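Why can your thumb do so much?

Put your thumb flat against your palm. Now try to pick up a coin with only your fingers. It is difficult!

Your thumb can turn and touch the tip of each finger. With it you can hold very small things, like a seed or a bead.

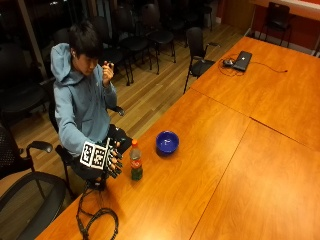

Thumb and forefinger work as a team.

The muscles that bend your fingers are mostly in your arm – not in the fingers. Strings called tendons pull the bones, a little like the strings of a puppet.
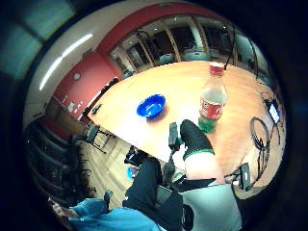 You can feel this at home. Put one hand around your other arm, below the elbow, and move your fingers. Do you feel something moving under the skin? Those are your muscles at work.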